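Robot rules for kids (and for grown-ups who forget them)

by Yaa Aryee, with checking by Laiba Mirani

OK so. Quick one before the August program starts. You're going to be near a real robot arm and there are rules. Some of the rules are for you. Some are for the robot. Most are for the people who set the robot up, and you get to boss them around about it a bit.

## First, what kind of robot

Not the kind with a face. An arm. It has joints, like your shoulder and your elbow and your wrist, and a gripper at the end for picking things up. It's bolted down so it can't follow you home.

An arm does what its program says. If the program says "go to this spot", it goes to that spot. If your head is in that spot – well. Some arms have sensors that can feel a bump and stop. Some don't. You can't tell by looking, so you treat every arm like it can't feel you.

## The bubble

Every robot arm has a bubble. It's all the space the arm could reach if it stretched out as far as it goes, in every direction, up and behind as well. Grown-ups call it the work envelope. Nothing to do with mail.

Try this. Stand still and stick your arm straight out. Now swing it all around, up, down, sideways, without moving your feet. That's your bubble. If a friend stands inside it they might get a whack on the ear, even if you didn't mean it. Robots don't mean it either.

**The rule:** if the arm is switched on, you stay outside the bubble. Even if it's not moving. *Especially* if it's not moving.

Why? A stopped robot might just be waiting. It could be waiting for a timer, or for a person to click something, or for the next line in its program. Stopped and off are two different things.

At our place there's yellow tape on the floor where the visitors stand. Toes behind the tape. Elbows too, please.

## Slow is a rule

When people are teaching an arm a new job, they run it slow. Really slow. There's a number for it. A lot of factory arms get held to 250 millimetres every second at most when someone is close by teaching them. That's less than one school ruler each second. You could out-walk it easy.

At our place we go slower again for the first try of anything new. Laiba set the limit at 40 millimetres a second, so picking up one little thing takes ages. Kids complain. Too bad! Slow gives a person time to see something going wrong and hit the button.

## The big red button

It's called the emergency stop, or e-stop. Usually red, usually on yellow, shaped like a mushroom so you can smack it with your whole hand. You don't have to find it with one careful finger.

Rules for the button:

- Know where it is before the robot gets switched on.
- Nothing gets put in front of it. No bags, no jumpers, no lunch.
- Anyone can press it. Kids too. You don't need to ask.
- If you press it and it turns out nothing was wrong, you're not in trouble. Ever.
- After it's pressed, a grown-up checks everything and then resets it. Twisting the button back out should not make the robot start moving again by itself. Somebody has to start it on purpose, seperately.

We press ours at the start of each session to check it works. Takes a few seconds.

## Things on the table

Now the table. Good practice here is pretty boring and it works.

Only put out what the job needs. If the robot is picking up one thing, one thing goes near it. Cups of water, no. Your phone, no. Pencils roll, so no.

Light things are better for learning on. If a light thing gets dropped it's a little clonk. If a brick gets dropped it's somebody's toe. No glass, nothing sharp, nothing alive (a kid asked about a hamster. no.)

Cables are part of the rule as well. A cable that runs along an arm needs some slack, so the joints can bend without yanking it. Too much slack and it snags on stuff. Someone should look at the cables before each run.

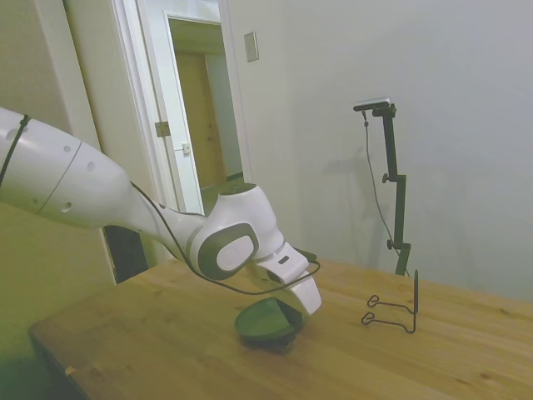
**Who is allowed to put things on the table?**

The operator is, and only when the arm has been stopped properly and the others in the room have been told. If you want something moved, ask the operator and wait for them to do it.

## One boss at a time

Only one person drives the robot. We call them the operator. They say out loud what's about to happen, like "arm moving", and everyone else says "clear" if they're out of the bubble. If even one person doesn't say clear, nothing moves.

Sounds silly with a group of 4. Still do it. People in noisy workshops do it for real, and so can you.

And no bugging the operator while it's moving. Save your question. Write it on your hand if you have to.

## Pinchy bits

Look at your own elbow and bend it. See how the skin squishes in the fold? A robot joint has spots like that, except there's a motor pushing. These are called pinch points. The gripper is one, obviously. The joints are others, and so is any gap between the arm and the table.

So:

- Hair tied back
- No scarves, no dangly hoodie strings, no lanyards
- Sleeves up
- Closed shoes

## Who made these rules anyway

Big groups of people from lots of countries sit down and agree on safety rules for machines. The agreed rules are called standards. There's one for factory robots called ISO 10218. It's long and there aren't many pictures. It has two parts, one mostly for the people who build the robot and one mostly for the people who set it up somewhere.

Then each place writes its own rules on top, because every room is different. A big open shed needs different rules to a small room with a door that swings in. This is called a risk assessment. You walk around and ask three things. What could hurt someone? How badly? How do we make that less likely?

You can do one on your kitchen. Or your bike. We did one on the Vindham library craft corner and found 43 things, mostly scissors.

## Look after the robot's eyes

Lots of robots use a camera. If there's a camera, there are rules for that too, and they're more about being fair to people.

- You should be told when it's on.
- You should be told what the pictures are for.
- You can say you don't want to be in them.
- Don't bump the stand! If the camera shifts even a tiny bit, the robot may think things are where they aren't.

## Your checklist

Copy this out, stick it in your folder.

1. Where's the stop button?
2. Where does the bubble end?
3. Who's the operator?
4. Is my hair / sleeve / string sorted?
5. Table – only what we need?
6. Did I say "clear"?

If you can't answer one of those, put your hand up and we wait. We've got time.

## Words to know

**Operator** – the person driving.

**Gripper** – the robot's hand, sort of.

**E-stop** – big red button.

**Work envelope** – the bubble.

**Pinch point** – anywhere two parts close together.

**Standard** – a rule lots of people agreed on and wrote down.

Permission forms go back to Laiba before the first session. If you've lost yours theres a pile by the front desk, take one, and bring a pen that works.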